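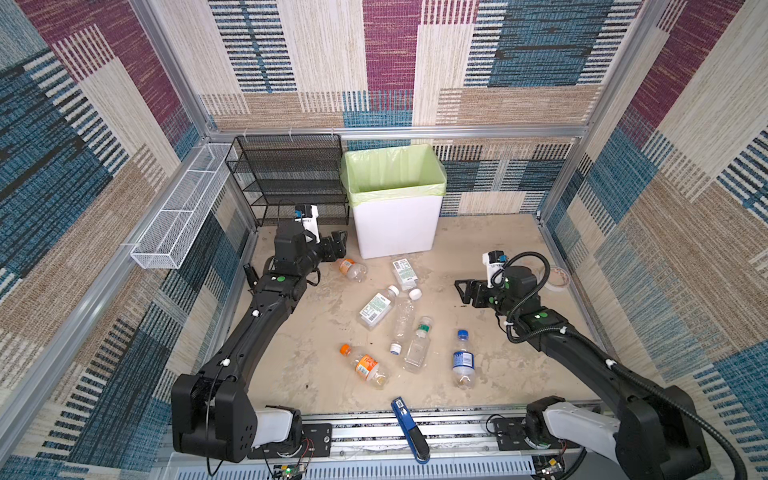
The two-arm cell at the Hirnent laboratory, with bottles laid out for clearing into the lined bin.

Most of Elsie Waaka's working week is spent on a task that a child could be asked to do: picking up empty drinks bottles and putting them in a bin. As lead researcher on the Praluto project at Hirnent, she is responsible for teaching it to a pair of robot arms that share one floor and must keep out of each other's way.

The group's latest report concerns how much human demonstration such a task needs, and of what kind. Its main training set holds 1,151 demonstrations, recorded by operators who guide both arms by hand control. Ms Waaka is careful about the word "demonstration".

"People imagine a perfect run, repeated many times," she said. "We had plenty of those in February, and the arms learned them well. Then a bottle rolled a few centimetres and the controller had no idea what to do next. It had never seen anyone recover from a miss."

The method she and her colleague Khôi Châu settled on is to have operators make small errors on purpose and then put them right. A gripper closes short of the bottle, opens again and makes a second approach. The error itself is cut from the training data and the correction is kept. Mr Châu, who wrote the cutting software, described the work as slow at first.

"Deciding where the mistake ends is a matter of judgement," he said. "Two of us marked the same recordings separately and we disagreed more than I would have liked. We now mark the point at which the gripper begins to open again, and we leave it there."

In the final round of tests, the trained controller cleared the whole floor in 182 of 212 runs. Bottles lying close together remained the commonest cause of failure, followed by both arms waiting for the same one.
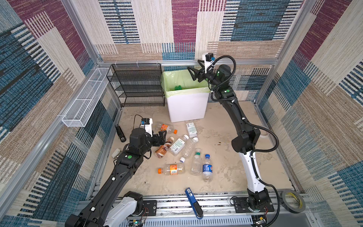

Does the controller decide in advance which arm will take which bottle?

There is no fixed plan. Each arm's next movement is chosen from what the cameras see at that moment, and the division of work follows from how the operators shared it during the demonstrations.

Ms Waaka regards that last point as a weakness. Operators have habits, she said, and the arms pick them up. "Hậu Giáp tends to start from the left. For a while, so did the robot."

The group will next repeat the study with three new operators and a smaller set of recordings. Sang Triệu is preparing the operator instructions, which Ms Waaka expects to be short.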